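About Flulgate

Flulgate is a software company that makes disk imaging and system recovery tools for small offices, schools and public libraries. Our products let an organization record the state of a working computer, store that record in a safe place, and return the computer to it after a failure, a bad update or an unwanted change. We have customers in independent practices, trade schools, community colleges and town library systems, most of which have one person or less assigned to computer support.

Our History

The company began as a service business. Its founders maintained shared computers for a group of adult education centers, where the same machines were used by day classes, evening classes and walk-in visitors. Reinstalling an operating system and its programs took most of a working day, and it had to be done several times each term. The first Flulgate tool was a set of scripts that stored a finished installation on a second partition and copied it back overnight.

The scripts were rewritten as a single program in the company's second year and offered to other schools the following August. A graphical version came next, and then a version that could be started from a USB drive when the computer itself would not start. That third version is the direct ancestor of the product now sold as Pestenell.

Service work was wound down gradually. Today the company does no on-site maintenance, and all income comes from license fees, support agreements and training.

Our Products

Pestenell is our main product. It creates compressed images of whole disks or selected partitions, checks each image after it has been written, and restores it to the same computer or to a different one. Images may be kept on a local drive, a network share or removable media. The program runs from within the operating system or from its own startup media, and the two forms share the same menus and the same file format. An image made with any release since version 6 can be opened by the current release.

Krūmiņa is our management console for organizations with several computers to look after. It shows when each computer was last imaged, where the image is stored and whether the last check was successful. Restore jobs can be scheduled for a set time, such as 2:00 a.m., and the console keeps a log of every job, the account that started it and its result. The console does not require an internet connection and may be operated entirely on a local network.

Both products are sold under a yearly license or a perpetual license. A perpetual license includes all corrections to the purchased version. New major versions are offered to holders of perpetual licenses at a reduced rate.
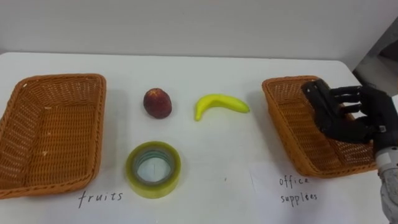

Before a release is made available to customers, it is tested on physical computers as well as on virtual machines. The test collection now stands at 624 computers and includes many models that are no longer manufactured, as our customers tend to keep equipment in service for a long time. Each release candidate must complete a full cycle of imaging, checking and restoring on every supported disk type. Startup media are tested separately, and the procedure depends a good deal on plain good order: drives that have been written and drives that have been checked must never be mixed. The written test procedure is included in the administrator's handbook and may be copied for internal use.

Faults found during testing are recorded and graded. A fault that could cause the loss of data, or that could report a damaged image as sound, stops the release until it has been corrected and the complete cycle has been repeated. Lesser faults may be listed in the release notes if a safe workaround exists. We publish the release notes in full and keep the notes for earlier versions on the same page.

Our Customers

Flulgate products are in use at over 669 sites. The majority are single-location organizations with fewer computers than a typical corporate department. Public libraries form the largest group, followed by vocational schools and then by medical, dental and veterinary offices.

We design for the person who looks after the computers in addition to other duties. Menus use everyday words, and each step states what will be overwritten before anything is changed. Error messages carry a number that can be looked up in the handbook, and the handbook can be printed. We continue to supply a printed copy on request, and a large share of new customers ask for one.

Support and Training

Support is provided by our own staff by telephone and e-mail. The support desk is open from 8:00 a.m. to 6:00 p.m., and customers with an extended agreement may also call outside those hours when a computer cannot be restored. Support staff take part in testing, and each member of the desk spends part of every month working with the development team.

We offer two training courses. The introductory course covers the planning of a backup routine, the preparation of startup media and the restoring of a single computer. The advanced course covers the Krūmiņa console, the use of one image on several computer models and the handling of encrypted disks. Both courses are given online in small groups. Course materials are supplied in advance and remain available to participants afterward.

Customers moving from another imaging product may request a transition review. In the review, a member of the support desk goes through the existing backup routine with the customer, notes which older images should be kept in their original format, and proposes a schedule for the change. There is no charge for this review.

Working With Partners

Flulgate products are sold directly and through a limited number of resellers. Our longest-standing partner is Plasico, which distributes Pestenell together with its own line of classroom software and provides first-level support to schools under a joint agreement. Customers who purchased through Plasico should contact Plasico first – cases that need our attention are passed on under the same case number, so that the customer does not have to explain the problem twice.

New resellers are asked to complete the advanced training course and to carry out a supervised restore before they are listed on this site. The listing is renewed every year. We do not pay for recommendations, and we do not accept payment for placement in the partner list.

Privacy and Data Handling

Our programs do not send the contents of any disk or image to Flulgate. License activation transmits the license number, the product version and a code calculated from the computer's hardware. Activation may also be completed by telephone for computers that are not connected to the internet.

Customers sometimes send us an image, or part of one, so that a fault can be reproduced. Such material is accepted only with written permission, is stored on equipment that is separate from our office network, and is erased when the case is closed. The customer receives written notice of the erasure. Images that contain patient or student records should not be sent at all, and the support desk will suggest another way to examine the problem.

Our Company Today

Flulgate employs 37 people in development, testing, support, training and administration. The company is privately held and is owned in full by its present and former employees. It carries no outside investment. Decisions on pricing and on the length of support for older versions are made by the management board after consultation with the support desk.

Each major version is supported for a fixed period, and the closing date is announced when the version is first released. When support ends, the program continues to operate and existing images may still be restored. We consider this an obligation of any company that makes backup software. An image is of use only as long as it can be read, and a customer's ability to read it should not depend on a current subscription. For the same reason, a free restore-only edition of Pestenell is available for download and does not require registration.

Employment

Open positions are posted on the careers page. We hire mainly for testing and support, and a number of our developers joined the company in one of those roles. Applicants for the support desk are asked to complete a short written exercise and a telephone interview. Previous experience with imaging software is welcome but is not required, and all new employees complete both customer training courses during their first months with the company.

Contacting Us

Questions about licenses, quotations and purchase orders should be directed to the sales office. Schools and libraries that require a formal quotation should give the number of computers, the preferred license type and the name of the purchasing body. Quotations are normally issued by e-mail and remain valid through the end of the following month.

Technical questions should be sent to the support desk with the product version and, if one was shown, the error number. Suggestions for the handbook are also welcome and may be sent to the same address.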